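Giving up the car, eight months in

We sold the car in February, and I've been promising a proper post on it ever since. So, with a cup of tea and the window open, off we go. 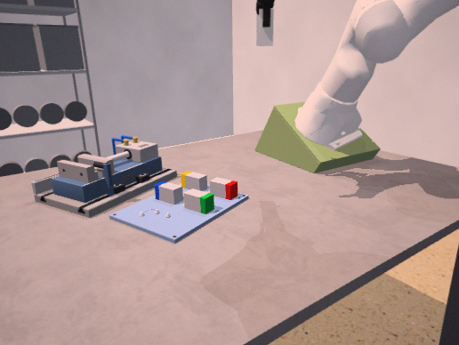 The plan was never to be noble about it. The MOT was coming up, the garage in Fistard had muttered something about the rear suspension, and the quote came to a bit under 2000 pounds for a car I wouldn't have paid that much to own in the first place. I thought about it over a weekend, then put it up for sale with every fault listed, and a very cheerful couple drove it away (slowly, with the radio on).

The first fortnight was lovely. I walked everywhere and felt terribly pleased with myself. Then it rained for what felt like a month and I discovered that my good coat isn't waterproof at all, it's just heavy. I now own a proper one, bright mustard, and I look like a lifeboat. No regrets!

Mostly I use the 81 bus, which goes from the end of our road down to the harbour and then up the hill to Raria, where the big shops are. It's a decent bus. The drivers wait if they see you running, and there's a seat over the back wheel where the heater blows on your ankles, which I will fight anybody for between November and March. The last one home leaves at ten to eight in the evening though, and that has changed my social life more than I expected. I've become the person who stands up halfway through pudding and starts hunting for her scarf.

Shopping took the most getting used to. I used to do one enormous shop and fill the boot, and half the salad went to slime in the drawer. Now I go little and often with a rucksack, and I've learnt things about weight. Tinned tomatoes are out, unless I'm only buying tinned tomatoes. Cat litter gets delivered. Potatoes I buy from the farm stall at Kvam, because it's downhill all the way back, and I'll happily arrange a whole morning round not carrying potatoes up a hill.

I did have a go with a trolley, one of those tartan ones. It lasted two trips. The wheels hated our pavement and made such a racket on the way past the school that I took the long way round the second time. It lives under the stairs with the picnic blanket now.

Money, as people keep asking. I haven't kept a careful spreadsheet, sorry, but the insurance and the petrol and the parking permit have all gone, and even with a bus pass and the odd taxi I'm well ahead. Some of that went on the coat. Some went on a weekend away by train, with a change at Hosix and a very good sausage roll on the platform, and I read an entire novel on the way there. I'd never have got that from the driver's seat.

What I miss is the tip. There's no dignified way to take an old mattress anywhere on a bus. I also miss singing, which I hadn't seen coming. I only ever sang in the car, at the top of my voice, badly, and it feels odd doing it in the kitchen with the neighbours right there through the wall.

Would I get another one? Possibly, if the buses were cut again, or if my knees start complaining about the hill. My sister-in-law has offered me her old bike in the meantime. It needs a new chain and the saddle has been chewed by something, but it does have a basket on the front, so I've said yes, and I'm picking it up next month once she's found the key for the lock.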